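Dramov Reissue Box: Miliddale Sessions

I wanted to like this one more than I did. Dramov has been promising the Miliddale material for years, and anyone who collects rocksteady and early reggae will have at least a couple of these sides on a scratchy compilation already. The pitch for the box is that you finally get the lot in one place, cleaned up, with proper notes. You get most of that.

There are 20 tracks over 2 LPs, and the sleeve says the transfers came from the original tapes. I have my doubts. The first side sounds fine, with a warm bass and plenty of air around the organ. Flip it over and three songs in a row have the dull, swishy top end I associate with a worn 45 that somebody has run through noise reduction. If there were tapes for those, I'd like to hear why the cymbals went missing. My old Virgate single of the side two opener is noisier, sure, but the singer is in the room with you. On the box he's down the hall. 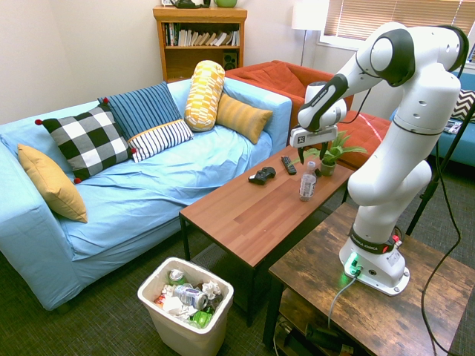
The running order is another gripe. It isn't by date and it isn't by singer, so a slow ballad with strings lands between two organ instrumentals and kills them both. The harmony groups come off best, mostly because they're lumped together on side three, where you can play the whole thing without getting up. That side is the reason to own this. The horn charts are a little ragged and the drummer rushes, and I wouldn't change a note.

Reiko Nomura wrote the booklet, and she's careful about what she knows and what she's guessing at, especially on who played guitar. I wish the label had given her more pages. She gets eight, and two of those are given over to blown-up record labels you can read perfectly well at normal size. No session dates at all, which for a set sold on its research is thin.

My copy is number 157 of the first pressing. Side four had a tick through the opening song that two cleanings didn't shift, and the inner sleeves are the stiff paper kind that leave hairlines, so swap them out. The older Lazaridis CD has more than half of these songs and costs a good deal less used. It's brighter and hissier, and I still reach for it first - except when I want side three.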